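# Skevdale Indoor Athletics Meeting: Frequently Asked Questions

Last updated Wednesday, December 9, 2020

The answers below apply to athletes, coaches, parents and spectators attending the Skevdale Indoor Athletics Meeting. They should be read together with the meeting rules, which take precedence if the two differ.

## Entries

**Who may enter?**

The meeting is open to athletes in the under-15, under-17, under-20 and senior age groups. Athletes must be members of a recognised club or school team on the day of competition. Unattached seniors may apply in writing to the entries secretary, Mohit Gautam, and will be accepted where space allows.

**Is there a limit on the number of entries?**

Yes. The meeting is limited to 300 athletes across all events. Places are given in the order in which completed entries are received, with the exception of the senior pole vault and senior high jump, where athletes are ranked by their best performance of the past two seasons.

**How many events may I enter?**

Seniors and under-20s may enter as many events as the timetable permits. Under-15 and under-17 athletes may enter no more than 2 field events and one track event. Relay legs do not count towards this limit.

**Can I change my event after I have entered?**

Changes are accepted until entries close. After that date an athlete may withdraw from an event but may not be moved into another one. Please do not ask the field officials to make changes on the day, as they do not have the authority to do so.

**What happens if I withdraw?**

Fees are refunded in full if notice is received before entries close. Later withdrawals are refunded only on medical grounds, and a short note from a coach or doctor is required.
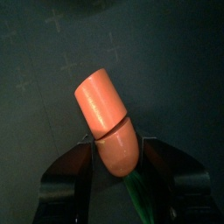
**I do not have an indoor performance from this season. What should I put on the form?**

Outdoor performances are acceptable. Please state the mark, the venue and the month. If you have no recorded mark, leave the box empty and you will be placed in the opening pool. Estimated marks should not be given. In October the entries team had to return a number of forms for this reason, and the athletes concerned lost their place in the order.

## On the day

**When should I report?**

Track athletes should report to the call area 40 minutes before the advertised start of their event. Field athletes should report an hour before, and pole vaulters 90 minutes before, so that poles can be checked and stand positions recorded.

**Where do I collect my number?**

Numbers are issued at the registration desk inside the main entrance. Two are provided. Both must be worn on the track. High jumpers, long jumpers and vaulters may wear one only, on the front or the back.

**What length of spike is allowed?**

Six millimetres, pyramid type, for all events. Needle spikes damage the surface and are not permitted. Shoes will be checked in the call area, and an athlete whose spikes are too long must change them before going to the start. A small stock of spikes and keys is sold at the registration desk.

**What are the starting heights in the high jump?**

Starting heights are set by the field referee, Waraporn Wattanapong, once entries have closed, and are published with the final timetable. The bar is raised by five centimetres until six athletes remain and by three centimetres from then on. An athlete who is the only one left in the competition may choose the next height, in line with the rules of the sport.

**May I use a check mark on the run-up?**

Yes. Tape is supplied at each event. Chalk and powder leave marks that are difficult to remove, and neither may be used on the runway or fan. Each athlete may place no more than two markers and must remove them afterwards.

**May my coach stand beside the competition area?**

Coaches may use the marked zones next to the jumps and the throwing circle. They may speak to athletes between attempts but may not enter the competition area or show video to an athlete who is inside it. Phones and tablets must remain with the coach — an athlete found carrying one will first be warned.
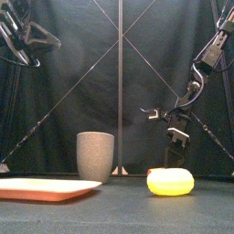 **How are ties decided?**

In the vertical jumps, ties are decided on the fewest failures at the last height cleared, then on the fewest failures overall. If athletes are still level, a jump-off is held for first place in the senior age group only. In all other cases the place is shared.

**How do I lodge a protest?**

A protest must first be made by word of mouth to the referee, by the athlete or a person acting for them, within 30 minutes of the result being announced. If the matter is not settled, it may be put in writing to the jury of appeal. The jury's decision is final.

## Awards and results

**What awards are given?**

Medals are presented to the first three in each event and age group. The Kongkaew Trophy is awarded to the club with the highest combined score in the jumps. It is held for one year and must be returned clean and undamaged.

**When will results be available?**

Results are posted on the wall beside the call area as each event finishes. The full set is placed on the meeting website the following evening. Errors should be reported within seven days.

## Spectators and venue

**Do spectators need a ticket?**

Yes. Seating is limited to 1636 places and tickets must be bought in advance. Children under five are admitted free but must sit on an adult's lap. Seats in the front row of the home straight are reserved for disabled spectators and their companions.

**Is parking available?**

Parking is free in the north car park. Team coaches should set down at the side entrance and wait in the Mestano Road lay-by.

**May I take photographs?**

Personal photography is allowed from the seats. Flash must not be used at any time. Anyone wishing to take photographs from the infield must apply for a bib beforehand.

**Whom should I contact with a question that is not answered on this page?**

Please write to the meeting office through the contact form. Replies are normally sent within three working days — please allow longer in the week before the meeting.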